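Motimham Terrace Clearing Set: README

What is in this folder

Short recordings of outdoor café tables being cleared and tidied by people holding a gripper in the hand. We made the set to answer one plain question: can a machine clear a table yet? My answer after a year of work is "partly", and the rest of this file tries to say which part.

The three stills come from one terrace. 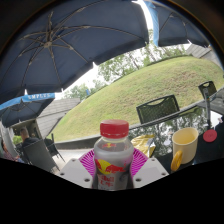
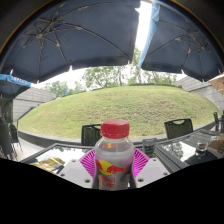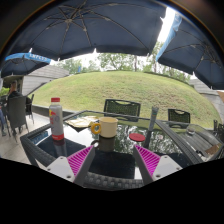
What the chores are

Each recording has one chore label. There are four labels:

- bottle: take hold of a bottle, lift it and put it down in another place
- cup: the same for mugs and drinking glasses, with or without something left inside
- litter: pick up wrappers, napkins and other light things
- reset: put the table back in order for the next guest

The person who recorded chose the order of the chores. We did not arrange the tables first, so a bottle can be full in one recording and almost finished in the next. Please do not use the order of the files to guess the order of the work.

Size and split

The set has 1,047 recordings. A recording holds up to 2,000 frames, and most are much shorter. The test part was chosen by place and not by recording, so no terrace is in both parts. In version 1 we made the split by recording and the results looked too good. If you have numbers from version 1, please run them again.

Folder layout

recordings/ one folder for each recording
labels.csv recording name, chore, place, result
split.txt train or test
notes/ remarks by the person who recorded, not corrected
CHANGES.txt differences between versions

The result column says "done", "part" or "failed". It was filled in by the person who held the gripper, immediately after the recording. Two people can judge the same work differently, mostly with reset.

Can a machine do it?

We trained the Nosar policy on the train part and ran it on an arm at the Acheampong workshop, on tables we carried outside for this purpose. I write down what we saw in plain words, because a single score hides too much.

Bottles are the good case. A standing bottle with a coloured cap is found quickly, and the soft ribbed fingers forgive a grip which is a little too high or too low. I would let the machine do this chore while I stand beside it.

Mugs are harder. The policy wants to hold the body of the mug every time, also when the handle is in the way. Then it pushes the mug and follows it across the table. With an empty mug this is only slow. With coffee inside, you need a cloth.

Wrappers are poor. A crumpled foil changes shape when touched, and the fingers often close above it. People solve this by dragging the wrapper to the edge of the table. Our policy copies the dragging but does not always know when to stop.

Glass tabletops are the biggest problem. The sky and the trees are repeated in the glass, and a mug has a second mug under it. Indoors the same policy reaches to the correct height. On glass it sometimes goes down too fast and we must press the stop button. A mat below the object helps.

Reset we did not run on the arm at all. It needs a decision about what is rubbish and what somebody still wants to drink, and I would not trust the policy with another person's cup.

Known problems

- Many recordings have strong sky behind dark umbrellas. The light changes a lot between frames.
- The view is very wide, and straight things near the border look bent.
- Some labels say "cup" where "litter" would be more exact. I have corrected those I found.
- There are no recordings in rain, and few in the evening.
- People sitting near the tables can be visible. Do not try to find out who they are.

Loading

The Trivent reader, version 2 or later, opens the recordings directly. Older readers stop at frame 1,000 without any warning, so please check the length of what you loaded.

Changes

Version 2 (July): new split by place, result column added, duplicate recordings removed.
Version 1: first release.

Contact

Ekene Osagie keeps the labels and answers questions about them. If you find a wrong label, send the recording name and the label you think is right. Corrections are collected and go into the next version together.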